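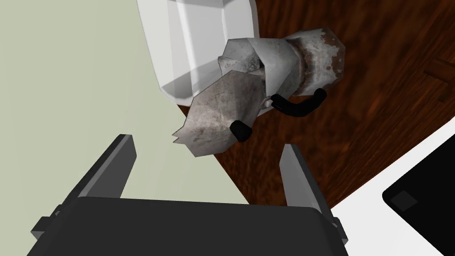 Planmont Camera Open Studio: Safety Walk-Through, With Comments
Used for the May open studio at Nollgate. Start the walk-through at 8:00 am. Doors open when every line has a mark next to it.

Marks: OK, FIX (deal with it before doors), WATCH (fine today, look again at lunch).

Power and cables

Wall outlets near the shooting bays: OK
Tested with the plug-in tester. All good, and what a relief after last spring!

Extension cords, jackets and plugs: FIX
One orange cord had a nick close to the plug. It's been tagged and pulled. Please don't rescue it from the bin, we have plenty of good ones.

Cable runs across walkways: OK
Taped flat along the full length with gaffer tape, edges pressed down. This is the neatest we've ever had it and I took a minute to admire it.

Power strips plugged into power strips: OK
None found.

Battery charging table: WATCH
Chargers are spread out and there's air between them. Visitors love to plug in their own batteries here, so somebody should swing by now and then. Anything swollen or dented goes straight into the metal box and doesn't come back out.

Lights and stands

Holovko strobe kit, mounts and locking rings: OK
Every ring tightened by hand and tugged. The new Holovko softboxes go on with a really satisfying click, you will know when they're seated.

Modeling lamps, glass covers on: OK

Stand legs spread, one leg facing the load: OK

Sandbags on boom stands: FIX
We had 2 bags on the big boom and it needs 4. The rest were in the van. Bags are on now and it feels rock solid, you can lean a shoulder on it (gently!).

Boom arm height over the aisle: OK
Tall visitors should clear it. Tennis ball is on the end anyway.

Background paper roll, crossbar and chain: WATCH
The chain skips a little when the white roll is let down fast. Staff only on this one today, and slowly.

Tripods and demo gear

Firness tripods, leg locks: OK
Full extension, hand pressure on top, no slipping. These get handled all day long by people who have never met a twist lock before, and they still hold. I'm a fan.

Firness tripods, quick-release plates: FIX
One plate was missing its safety pin. Swapped for a spare.

Long lens table, straps and tethers: OK
Lens feet bolted down, tethers clipped. Try the big zoom if you get a quiet moment, it's a joy.

Lens cloths and fluid: OK
Fluid bottle moved away from the charging table.

Sensor cleaning corner: OK
Swabs sealed, blower clean, lamp clamped. Sharps cup for used blades is labeled.

Walls, floor and exits

Frames and hanging hardware: OK
Lifted each frame lightly and let it settle. Wires sound, hooks tight, nothing walking off its nail. Glass checked for chips along the edges. The color in the flower prints is wonderful in morning light, so do send people over to look!
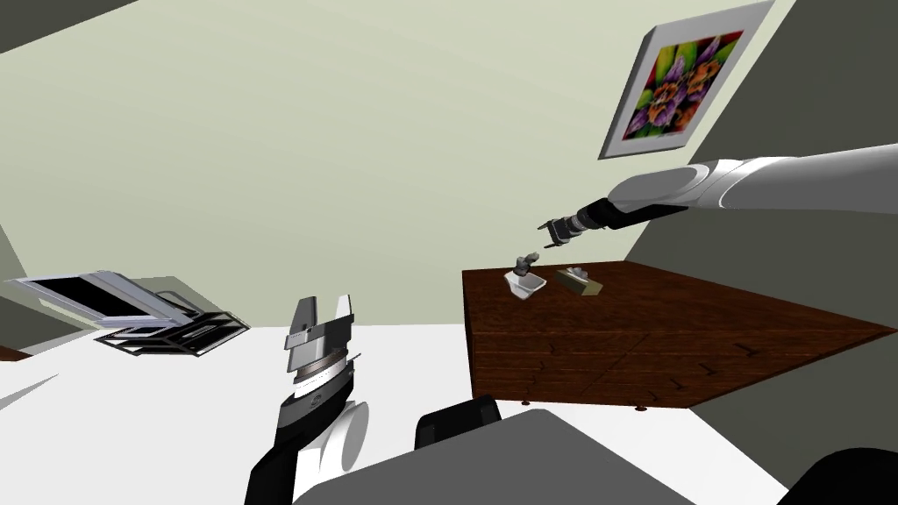

Framed floral print, pale green wall.

Rug edges at the entrance: FIX
Left corner was curling. Double-sided tape under it, stomped on, flat.

Exit doors open from inside, path clear: OK
A stack of backdrop tubes had crept into the side hallway again. Moved to the storage room. The hallway stays clear the whole day, even for "just a second."

Fire extinguishers, gauge in the green: OK
Both easy to reach.

First aid kit: WATCH
Restocked, though we're low on the small bandages. The gel packs are in the break room freezer.

Head count plan: OK
We'll let in about 30 people at a time. The clicker lives at the front desk.

Midday repeat

Do these again at lunch, in this order:
Cable tape
Boom sandbags
Charging table
White roll chain
Side hallway

Comments for the next crew

The walk-through went faster with two people, one calling the lines out and one putting hands on the gear. Let's keep doing it that way! The printed sheet goes on the clipboard by the register, and fixes get written on it in pen. If we run a Sunday session again, remember that the building's front lights are on a timer and the entrance is dim first thing. Bring the lantern from the van.

Still to buy: bandages, white gaffer tape, 4 spare plate pins for the Firness heads.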